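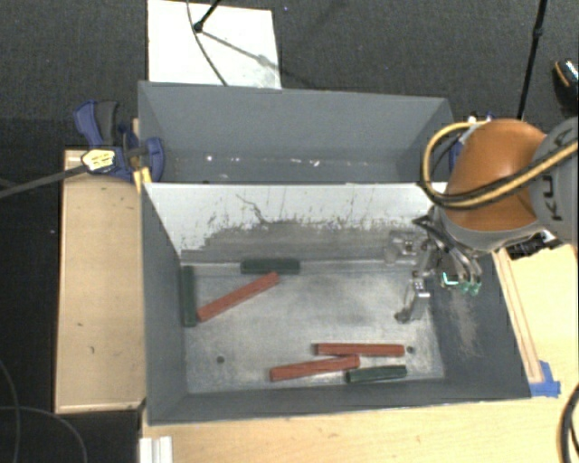
Workshop notes: the arm, the bins and the six blocks

Regular readers will remember that the Loris project was going to be finished in May. It did not say which May, and we are grateful now for the foresight.

Loris is the arm at the far end of the Skurnico workshop, and its job is to pick up blocks from one bin and put them in the other. A toddler can do this, and would do it faster, but would want lunch. We have been working on the first half of the job for most of the winter. The second bin stays very tidy.

The set at present is three red blocks and three dark green ones. Blocks out in the open are fairly easy. The trouble starts when one settles alongside a wall, because a finger has to get down between the block and the bin, and the bin slopes. The green ones seem to know this. Last Thursday we ran 100 attempts and Loris managed 15 clean picks from the edges, which was celebrated more than it deserved.

The paint on the far wall has had a hard life. The white was meant to help the vision software tell wall from block, and the lower part is now mostly bare grey. There is talk of repainting. There was talk of repainting in the autumn as well, and a tin was bought, and the tin is on the shelf by the kettle if anyone is feeling noble.

Clamps: the bins are held by bar clamps, and they are in use even when the arm is switched off. Please stop taking them for gluing. A bin that has moved by 4 mm looks exactly like a bin that hasn't, until the gripper comes down on the rim. The spare clamps are in the Moltosmont crate under the bandsaw bench, with everything else that was going to be sorted out after the move.

Cables are still looped round the arm in the manner we described last time as temporary.

Next job is the new grasp planner, which we are calling Vaněk, and which at the moment prefers the floor of the bin to any of the blocks. Open evening is at 7 as usual. Bring your own mug.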